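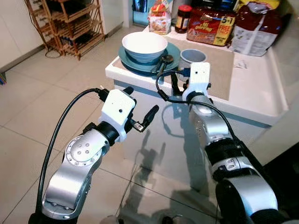 Section 4: Moving everything across from your old phone

Right, you've got your Pirihi charged and switched on, and you've been through the language and Wi-Fi screens in Section 3. Now for the bit most people dread. I've moved more phones than I care to remember, and with the Pliraslow app it's a fairly painless job as long as you do things in order (I say this as somebody who usually doesn't).

Before you start

You'll need both phones, both chargers, your SIM tool and the passcode for the old phone. Not the fingerprint, the proper passcode! The app asks for it at step 5 and it won't take anything else.

Check how much you're moving. On the old phone, go to Settings, then Storage, and look at the figure at the top. Mine said 42 GB, nearly all of it video. If yours is over 200 GB, use the cable method in Section 5 and skip the rest of this one.

CAUTION: Don't wipe the old phone, trade it in or hand it to a child until you've finished the checks at the end of this section. There's no undo.

Setting up the transfer

1. Plug both phones in and lay them side by side. They need to stay within a metre or so of each other.

2. On the old phone, install Pliraslow from the app store. Open it and tap Send. If it's an older Namau handset the button is called Share Out, but it does the same thing.

3. On the new Pirihi, open Pliraslow (it's already there, in the Tools folder) and tap Receive.

4. A square code comes up on the Pirihi. Point the old phone's camera at it. If it won't catch, turn the brightness on the Pirihi right up and try again.

5. Type in the old phone's passcode when it asks.

6. You'll get a list: contacts, messages, photos, call log, alarms, apps. Everything is ticked to begin with. I untick alarms, as I have dozens of old ones and like the fresh start.

7. Tap Begin on the new phone. Both screens should now show the same progress bar.

Note: the time left is a guess, and not a very good one. Mine sat on "2 minutes" for the length of a boiled egg and a slice of toast. Leave it be. If the bar hasn't moved at all for half an hour, tap Pause on the Pirihi, wait a moment, then tap Resume. It carries on from where it stopped.

CAUTION: Don't take calls on the old phone during the transfer. It'll let you, but the connection drops and you may have to go back to step 4.

Moving the SIM

8. Once both phones say Complete, switch both of them off.

9. Push the SIM tool into the small hole on the left side of the Pirihi, well away from the microphone hole on the bottom edge. Please don't mix the two up. I did, on my very first one, and callers said I sounded as if I was under a duvet.

10. Put the SIM in the tray with the metal contacts facing down and slide it home. It only fits one way round, so if it's fighting you, turn it.

11. Switch the Pirihi on and wait for your network name to show at the top.

If you've got an eSIM, leave the tray alone and ring your network instead.

Checking it all came over

Open Photos and scroll right back to the oldest one. Compare the total at the bottom with the total on the old phone. Isla Doolan, who tested this section for me, had 2,540 on one and 249 fewer on the other, and the missing ones were all on her memory card. Pliraslow doesn't read memory cards unless you tick External Storage, which hides under More on the list at step 6. You can run the transfer again with only that ticked and it won't double anything up.

Banking apps come across but they'll be signed out, so have your login details handy. Anything that uses a Jurkwood watch or band has to be paired again from scratch: see Section 7.

Keep the old phone in a drawer for a week or two before you reset it. The reset steps are in Section 9.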